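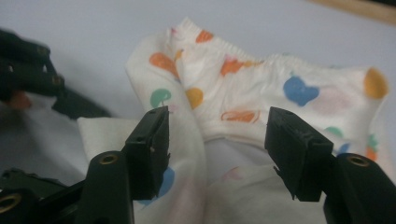

Fig. 1. White cotton garment with printed spots, on a pale table.

Policing and Criminal Procedure
Handout 4: Suspects at large and the conduct of a search
October 2008
Prepared by Wenche Ekström

1. Scope

The handout covers the period between the naming of a suspect and that person's arrest. Interview procedure is dealt with in Handout 5. Students should have read the Tallham case bundle, pages 1 to 40, before the seminar.

2. Terms

Suspect: a person whom the police have reasonable grounds to believe committed an offence. The grounds must exist at the time and must be capable of being stated.

Person of interest: a label used in press statements. It has no fixed legal meaning and should be avoided in written work.

At large: not in custody, whereabouts unknown to the investigating force. A suspect whose address is known but who has not yet been arrested is not at large in this sense.

Charge: the formal accusation. In some systems a person may be charged while absent; in others the charge must be put in person. Compare the two models in Sales, chapter 3.

3. The Tallham robbery

The facts are short. Two men entered the Gristero warehouse at Tallham after closing and left with 2520 in cash, of which 972 was later recovered from a parked van. One man was arrested at the van. The other was named by a witness the next morning and remained at large for 2 weeks.

Three decisions are of interest to us.

(a) The decision to name. The force released the second man's name before it had searched his home. The reason recorded in the log is public safety. The log does not say what the risk was thought to be, and the reviewing officer criticised the entry for that.

(b) The decision to widen the search. Officers first worked outwards from the warehouse, street by street. On the third day the search moved to Portela, where the suspect had relatives. The log shows no new information between the two entries — only a change of senior officer.

(c) The use of calls from the public. The force received 900 calls after the name was released. They were entered in Poltik, the case-handling system then in use, in order of arrival and without grading. The call which led to the arrest was read six days after it was made.

4. Grading of information

Everaldo Sales argues that a call should be graded twice: once for the source and once for the content. A reliable caller may pass on a poor rumour, and an anonymous caller may give an exact address. A single grade hides the difference. His scheme is set out in the reader, table 2. Note that he does not deal with repeat callers, who made up a large part of the Tallham traffic.

5. Publicity and fair trial

A wanted notice should identify the person and state the offence under investigation. It should not assert guilt. The words "armed and dangerous" need support in the log, as they affect how officers approach the person and may later be read by a jury. Where identification is in dispute, a published photograph may spoil a later identity parade. The Tallham defence raised this point and lost; see the extract from the ruling, paragraphs 11 to 14.

6. For the seminar

Draft a wanted notice for the second Tallham suspect, using only what was known on the morning he was named. One side of paper. Bring two copies.

Reading: Sales, chapters 3 and 7. The reviewing officer's report is in the short loan collection — it may not be copied.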